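Why Do Tables Get Dusty?

Wipe a table clean. Come back in a week. Dust! Where did it come from?

Mostly from us — and our stuff. Tiny bits of skin. Fluff from socks and sweaters. Dirt off shoes. Pollen too, if it's June and the windows are open. All of it floats around, then it lands. Flat things catch the most.

Big words for small bits: each one is called a particle. Some are so small that 7 of them side by side are still thinner than a hair. Too small to see! But they clump togther, and then you get specks.

Color matters. A dark speck on a pale surface pops right out. Same speck on a brown table? Gone. Well, hiding.

Try it at home. You need a sheet of white paper and a sunny shelf. Leave the paper alone for 7 days. No peeking, no blowing on it.
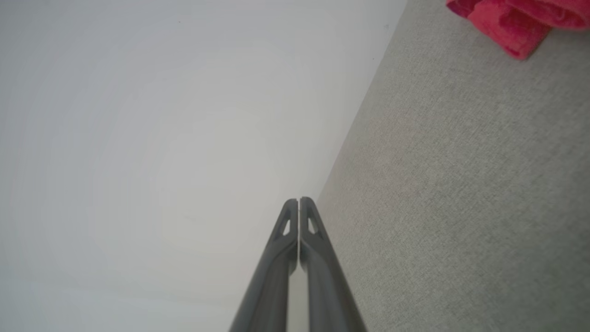 Then run one clean finger across the middle. Is there a line? Check your fingertip too. Now wipe the shelf with a damp cloth, not a dry one — a dry cloth just pushes dust back in the air and it lands agian. Rinse the cloth after. Look at the water!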